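Home | Notebook | Kit list | Stores | Log in

Tue 4 July

Spent the morning with Enikő going through the Gareo export, and a very pleasant morning it was, tea included. It holds 1,013 rows, of which 741 now have a tag number that matches what is stuck on the kit. The rest are mostly old Dreltedano numbers from before June – Darragh thinks he still has the list.

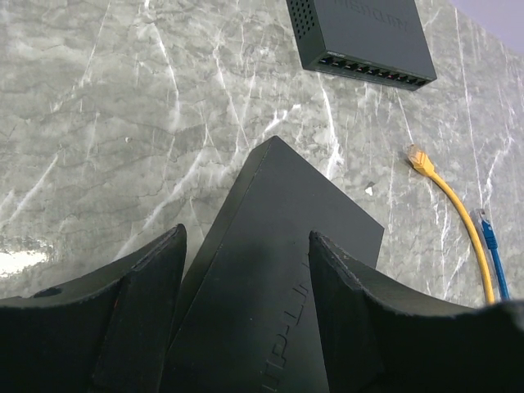
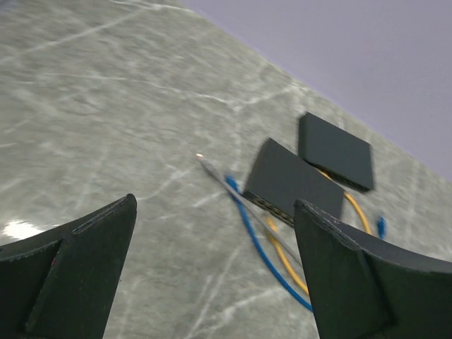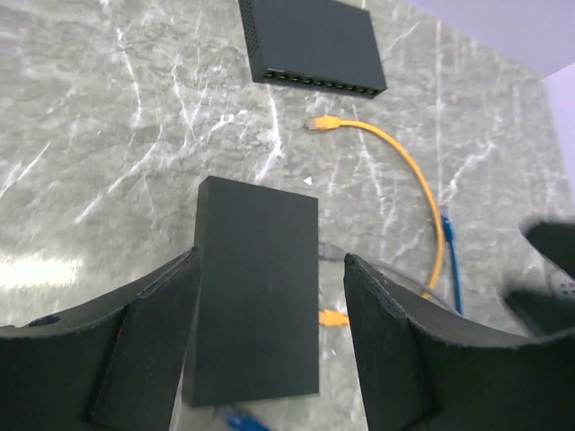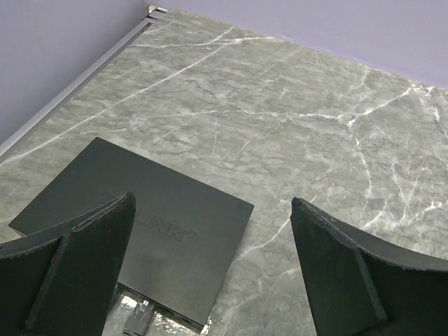
Tag stock next, and I do want us to settle on one sort before Teresa G. orders another roll. The silver ones look lovely but scan badly under the strip lights, while the matt white scanned first time on all nine loan cases. Small network gear, like the black TP-Link between the gripper fingers in the first picture, ought to have white as well, and the narrow size. Cathal to ask Tevness for a price.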